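June 8, 2025 – dye room and small loom bench

Really good day. The second madder bath finally gave us the brick red I've been chasing since last October, and it did it on the Clonton wool, which I'd more or less written off as too greasy to take colour evenly. Two skeins, same pot, same soak, and I can't tell them apart in daylight!

What changed: longer scour, and I kept the heat lower. The old recipe card says to bring it up to a simmer and leave it. I held it well under that for the whole afternoon and topped up with rainwater from the butt. Alum as before, no cream of tartar this time. I want to repeat it exactly before anyone rewrites the card.

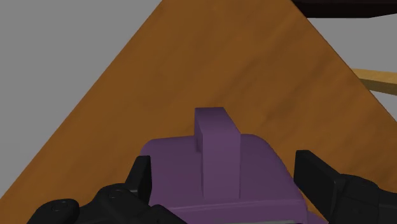
Hunow Weaving Workshop – Dye & Yarn Group

Weights for the record: 684 g of dry fibre went in, 203 g of ground madder for the lot. That's a fair bit less madder than the spring batch and the colour is deeper, so I think we've been wasting the stuff. The exhaust bath still has plenty of orange in it. I've put a few lengths of the Toma cotton in overnight to see what it picks up (probably a peachy pink, and I'd be very happy with that for the edging on the table runners).

Loom bench: warped the small rigid heddle with the undyed Felletti linen. 124 ends, a bit tight across the left selvedge, and I had to re-sley a handful where I'd doubled up in one slot. My own fault for chatting. Once it was sorted the shed was lovely and clean. I wove a hand's width in plain weave and then tried the pick-up pattern from the sampler – three up, one down, shifting one along each row – and it sits beautifully on linen. Crisp little diagonals! On wool it always went fuzzy and you lost the line.

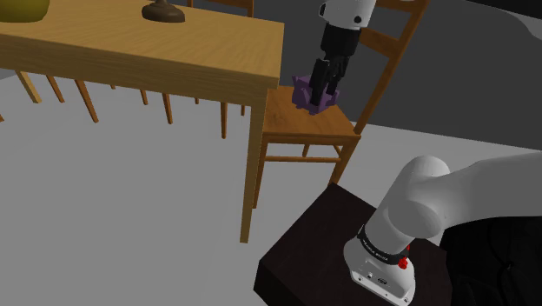
*3 min read*

Still unsure about the beat. Packed hard, the pattern squashes and the cloth goes stiff as card. Packed lightly, it looks right on the loom, but I suspect it will slide about after washing. Going to cut off a short piece, wash it hot, iron it damp and compare. If anybody wants to weave a bit at their own beat on the same warp, please do, just leave a scrap of red thread between your piece and mine so we know where one stops.

Also tried the new size on the singles. Flaxseed, boiled and strained through an old stocking, brushed on with the warp under tension. Much nicer than the flour paste: no flaking, no smell, and the threads that used to fray at the heddle behaved themselves. It does go off quickly, so make a small jar and bin what's left.
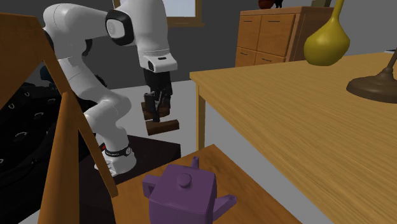
*Wooden block held in the gripper.*

To do:

- rinse the madder skeins again, cool water, until it runs clear
- light test: half a card covered, half in the south window
- take the cotton out of the exhaust bath first thing
- order more Felletti linen, same weight, natural
- find the missing 10-dent heddle (top shelf? under the fleece?)

Iron bath next, on the paler skein ends only. I'm hoping for a plummy brown.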